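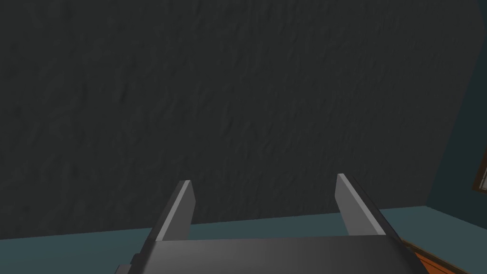

What is holding up the first real grip test? The finger travel. The servo stalls before the fingers close all the way, and until the linkage is fixed there's no point in putting a part between them.

**2024-01-31, shared shop, bench 2**

Took the linkage apart again tonight. The left crank was binding on its pin – I had reamed the hole before printing cooled and it shrank back. Reamed it cold this time. Moves freely by hand now.

Servo horn was one tooth off as well. Reset it and changed the close limit in the config from 740 to 400. Don't put the old value back, it drives the fingers into the stop and the driver board trips.

Simulation side: Ntombi merged her changes to the gripper model. Two parallel fingers, flat plates, no screws or cables modeled. Fine for what we need. The wrist camera in the sim is mounted behind the base and looks out past the fingers. I want the real bracket to match that, so the camera mount has to be redrawn. Vichien has the old file.

Still open:

- Pellegrini bearings not here yet, order went in Monday
- rubber pads for the fingers, try 2 mm first
- cable from the Sorkeo board is too short once the wrist turns, need 30 cm more
- joint names in the sim don't match the controller (Ntombi)

Left the arm powered down with the base clamped to the bench. If you need the clamp, lay the arm on its side first – it tips forward without it.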